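14 November 2021

Up at 5, couldn't sleep. Magpies going off on the neighbour's roof like they own the street. Kettle, toast, no butter left. Wrote half a page on the back of the gas bill and then lost the gas bill.

Mum's house again today. Second last go at it before the agent comes. Dagmar had the key and was already there when I pulled up, car full of flattened boxes from the bottle-o. Good sort. She'd done the linen cupboard before I'd even got my shoes off. Kept asking keep or chuck, keep or chuck, and I said keep to nearly everything which is no help to anyone.

Found in the hall cupboard: Dad's cricket jumper, moth holes. Every phone book back to the year dot. A biscuit tin of buttons. The bread recipe, the real one, in Mum's writing, tucked inside a manual for a washing machine she got rid of in the eighties. Sat on the floor with that for a bit. It says "enough flour". Thanks Mum.

Then the letters. Didn't expect letters. Whole shoebox, mostly from Uncle Miloslav when he was working up at Getcombe and she was still in the flat. He writes like he talked, no full stops. One is all about a dog. One says he's sent 32 dollars for the coat and not to argue. Never heard about any coat. Must ring cousin Jana, no, she'll be at the lake till whenever. Email her then.

Dagmar reckons scan the lot and send copies round. She's right but the scanner's been dead since September and I don't want to hand them over to a shop. Maybe the library has one. ASK LIBRARY.

Lunch was a sausage roll in the car. Rates notice came in Mum's mail, $2,702, which made me feel a bit sick, forgot that doesn't stop just becuase she has. Agent says list before Christmas, my brother says after. He's in Perth so he can say what he likes. Told him I'd think about it. I have thought about it. Before.

Afternoon was the bathroom and laundry, horrible. Grout black in the corners. Cupboard under the basin swollen shut, had to use the big screwdriver. Dagmar on the tiles with an old toothbrush, singing, me on the loo with my head turned away. Ran out of everything by three and had to duck out for more.
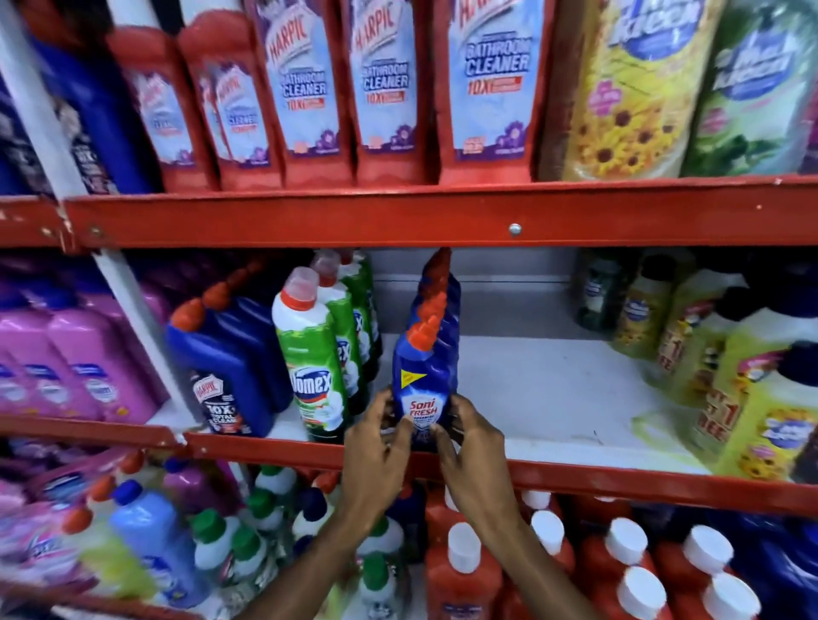

Agent's coming through at ten on the day so it has to smell of nothing much. She said nothing much, those were her words. Not pine, not lavender, people get suspicious. Fair enough I suppose but the whole house has smelt of onions and Mum's hand cream for 43 years and I'd buy it for that.

Carpet bloke still hasn't rung. Skip goes Thursdy or whenever they feel like it. Roses need a proper cut back but I'm leaving them, they look nice blowsy, and someone else can be strict with them.

Home by seven. Back is shot. Beans on toast, still no butter. Shoebox is on the kitchen table and I've read four more, he's mostly on about the rain, and a woman called Vera who he never mentions again after page two. Want to know about Vera. Will write to Jana tonight, or in the morning, bath first.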